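Learning to pray the psalms out loud

I have a confession. For most of my grown-up life I've skipped the psalm at Mass – my mouth did the response and my head was off making a shopping list. So when Busisiwe Mthembu asked if I'd join her small evening prayer group, I said yes before I'd really thought about it, and then panicked all the way home!

There are four of us. We meet at seven, light a candle, and read the psalms for the day slowly, one side of the room and then the other. I kept charging ahead at first. Busisiwe told me to stop at the middle of each verse and breathe, and oh, what a difference that little gap makes (I still forget when I'm tired).

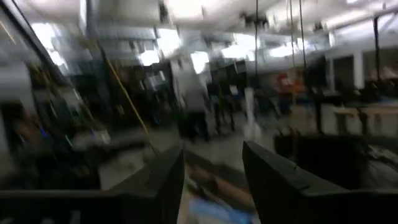
On the floor of a workshop or lab.

The one that has stuck with me is Psalm 130, "Out of the depths". I'd always thought of it as a funeral psalm, and I suppose it is, but in June I was worrying myself silly about my mum's operation and found I was muttering it at the kettle. "My soul waits for the Lord more than watchmen for the morning." I know that sort of waiting. Lots of you do too, I expect.

My prayer book is an old one from 1879 that Jacobus Mabaso passed on to me when he moved house. It has 456 pages, very thin ones, and someone has pencilled a tiny cross beside Psalm 27. I'd love to know who, and what was going on for them that day.

If you pray the psalms at home, do tell me which ones you go back to. I'm starting on the morning ones next week, toast permitting.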